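Two-armed robot learns to sort out a crumpled cloth at the Kelelar lab
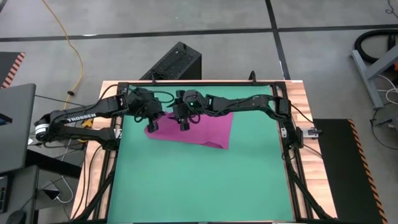 Folding laundry has been a sore spot for robots for as long as most of us have been waiting for one to do it, so it was a pleasure to hear from the folks at Kelelar this October. Their new method, which they call Ulleo, teaches a pair of robot arms to take a wrinkled piece of fabric and work it flat, and it does so with far less practice than the group needed before.

The trouble with cloth, as anyone who has wrestled with a fitted sheet will know, is that it never lies the same way twice. A mug is always a mug, but a rag dropped on a table could be in just about any shape at all -- and the corner you want is usually tucked underneath. The older approach at Kelelar was to have the robot copy a person's movements from start to finish, and it tended to get lost once the fabric bunched up in a way it hadn't met before.

Ulleo breaks the job into short tries. The arms pinch the cloth close together near an edge, pull gently apart, and then the software takes a fresh look and decides whether to carry on or let go and pick a new spot. People still show it the ropes at the beginning, and the team recorded 598 demonstrations over 3 months, all of them with small cloths in plain colors. In most of the test runs the robot needed only two or three of these tries before it was ready to start folding, and the team seems quite rightly delighted with that.

There is plenty left to do, of course. Thick towels are still a struggle, and anything with sleeves is a project for another day (a long one, we suspect!). The partners at Tamihana, who wrote the part of the software that chooses where to grip, are now trying it on larger pieces, and the group hopes to share its recordings through the Kello project once they have been tidied up and labeled.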